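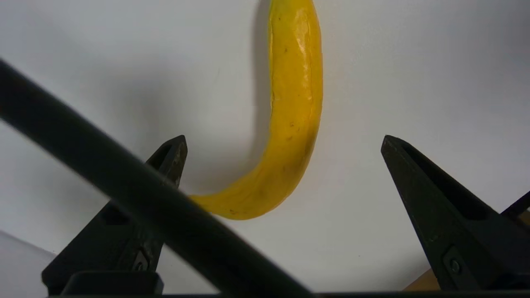 A reader in Ballarat wrote in to say her bananas go from green to spotty while her back is turned, and could we please do a page on fruit in summer before she gives up and buys tinned. Well, yes, happily! She also reckons the fridge ruins them, and I only half agree.

The skins do go a dreadful brown in the fridge, but the fruit inside stays firm for days longer, provided it was ripe when it went in. Put a green one in and it will sulk and never sweeten properly. So let them colour up on the bench first, out of the sun and well away from the avocados (unless you want the avocados ready by tea time, in which case pop them all in a paper bag together and fold the top over).

Wrapping the stems in a bit of cling film gets recommended everywhere. I tried it in July and couldn't pick much difference, though my kitchen was freezing, so perhaps it deserves another go now the weather has turned.

Once they're properly speckled, peel them before you freeze them. I learnt this the hard way, sawing at a black frozen banana with a bread knife while the oven heated. Break them into chunks, spread them on a lined tray until hard, then tip them into a bag. They'll keep their flavour for two or three months, and I write the weight on the bag in texta. My old loaf recipe wants some 70 grams of butter to three bananas, and it forgives nearly anything else.

Mangoes are much the same - ripen on the bench, then fridge. Stone fruit too, stem side down so they don't bruise on their shoulders. Berries I don't wash until I'm about to eat them, and I line the tub with a folded paper towel and change it when it feels damp.

Next time, keeping lettuce crisp, and what to do with half a bunch of coriander.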